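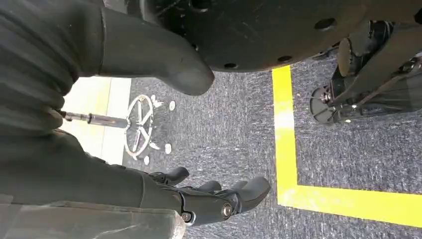
The black base plate, with scuffs and dust on its underside.

Storing small fixings in the home workshop

The Plotholm Household Advice Service recommends sorting screws, washers and hooks by length before putting them away. Shallow trays are easier to search than deep jars, and a tray with dividers should hold only one size in each cell.

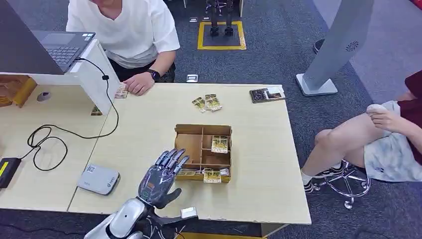 Mixed tins may be kept for odd pieces, but should be emptied and checked every March. Discard anything rusted or bent. Fixings of 45 mm and over are best stored flat – they tend to jam in narrow drawers.

Labels

Write the size and the head type on each label in pencil. Adhesive labels hold better on a surface first wiped with a dry cloth.
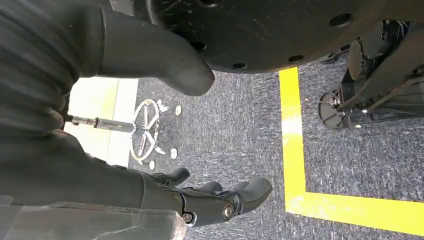 Boxes and cartons

Cardboard is suitable for light items only. A carton should carry no more than around 20 packets, and should stand on a shelf clear of the floor. Tape the base twice before filling. Damp cartons should be replaced promptly. 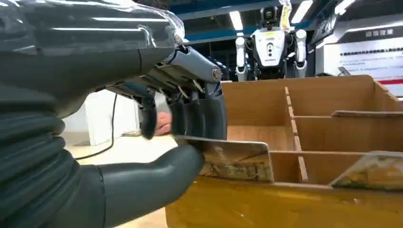
Cardboard box with a flap at the front.

Enquiries on storage may be addressed to Charoen Yensuk at the Plotholm office.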